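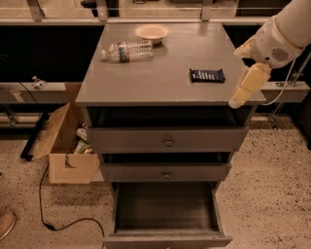
How many times must I show a task before the arm can learn it?

For a short task with one object and one drawer, plan 70 good demonstrations. A longer task, where the arm must do several things in order, needs 227 or more. If your first training result is weak, record more demonstrations of the part where the arm fails, and keep the old ones.

Section 4. Teaching a task by remote control

Before you start this section, the arm must be mounted and calibrated (Section 2), and the hand controller must be paired (Section 3). The instructions are the same for the Gekwood controller and for the older Mets controller, except where a note says otherwise.

4.1 Preparing the place

1. Choose the furniture and the objects you will use. For a first task we recommend a small chest of drawers and two or three light things, for example a bottle, a bowl and a packed snack.

2. Put the furniture in front of the arm so that the gripper can reach the whole top and also the knob of every drawer you want to use. Try the lowest knob first. It is the most difficult one.

3. Open each drawer by hand to its full length and check that it does not touch the base of the arm.

4. Mark the position of the furniture on the floor with tape. If it moves during the work, you can put it back.

5. Check that the head camera sees the top of the furniture and also the inside of the drawer when it is open. Tilt the camera down if the bottom of the drawer is hidden.

6. Lead all cables away from the path of the arm.

CAUTION: Keep people and animals out of the reach of the arm while the motors are on. The operator must stand where he or she can press the red stop button without walking.

CAUTION: Use only closed bottles. For first lessons, use them empty. Water can enter the joint of the gripper and this damage is not covered by the warranty.

Note: A light chest can slide when the arm pulls a drawer. Put a heavy object inside the chest, or fix the chest to the wall. Do not hold it with your hand during recording.

4.2 Writing the task sentence

Every demonstration is saved together with one sentence which tells what is done. The sentence must be short and must name the object and the place. Some good sentences:

Put the candy bar in the bottom drawer.
Put the bottle in the bottom drawer and close it.
Take the bowl from the top and put it in the middle drawer.

Do not write "tidy up" or "put it there". The program does not know what you were thinking.

If the drawer is already open when the recording starts, do not write "open the drawer" in the sentence. If you want to teach opening also, make it a separate task with a separate sentence. You can join them later in the Sidisberg task editor (Section 7).

4.3 Recording one demonstration

1. Switch on the arm and wait until the light on the shoulder is steady green.

2. Press HOME on the controller. The arm goes to its start position with the gripper open.

3. Place the objects. See 4.4 for how to change the places between recordings.

4. Choose the task sentence in the list and press REC. You hear one short sound.

5. Hold the side button of the controller and move your hand slowly. The arm follows you as long as the button is held. If your hand is in an uncomfortable position, release the button, move your hand back, and hold the button again. The arm waits.

6. Bring the gripper above the object and stop for a moment. Then go straight down. Squeeze the trigger until the fingers touch the object, and a little more.

7. Lift the object before you move to the side. It must pass over the edge of the furniture with free space under it.

8. Bring the object above the open drawer, go down inside, and open the fingers. Do not drop it from high. Some objects roll, and then every demonstration ends differently.

9. Raise the gripper until it is higher than the top of the furniture.

10. Press REC again. You hear two short sounds. The screen asks you to keep or to delete.

Note: With the Mets controller there is no side button. Press the round pad with your thumb instead.

Note: The recording is limited to 3,000 steps. When 2,000 steps are reached, the controller vibrates. If you hear the long sound, the limit was passed and the demonstration is not saved.

CAUTION: Do not push the gripper hard against the top or against the front of a drawer. If the arm meets a strong force, it stops and the light turns red. Release the side button, press HOME, and begin again from step 3.

4.4 Changing the places of the objects

If you put the object always on the same spot, the arm will learn the spot and will not look at the object. Please do as follows.

1. Divide the top in your mind into left, middle and right, and also into front and back.

2. After every demonstration, move the object to another part and turn it a little.

3. Move the other objects too, also those which are not in the task sentence.

4. Place a bottle sometimes standing and sometimes lying. A lying bottle must be gripped across its body, with the fingers on both sides. Turn your wrist before you go down.

5. A flat object, such as a candy bar, is gripped across the short side. Near the edge of the top this is easier than in the middle, so record both.

6. Leave the light in the room as it will be in daily use. Record one part of the demonstrations in the morning and one part in the evening if the room has windows.

4.5 Which demonstrations to delete

Delete a demonstration when:

- the object fell and you did not pick it up again
- the furniture moved from the tape marks
- a hand came into the camera view during the recording
- you used the wrong sentence
- the arm stopped with red light

Keep a demonstration when you missed the object once and took it correctly the second time. Such recordings are useful, the arm learns from them how to correct itself. But they should be few compared with the clean ones.

4.6 Sending the recordings to training

1. Connect the arm to the computer with the cable supplied.

2. Open the Brindutico program and choose Recordings, then Check. Recordings with missing camera pictures are shown in orange. Delete them.

3. Choose Train. Do not switch off the arm until the copying is finished.

4. When the training is ready, go to Section 5 and make the first test at low speed, with your hand near the stop button.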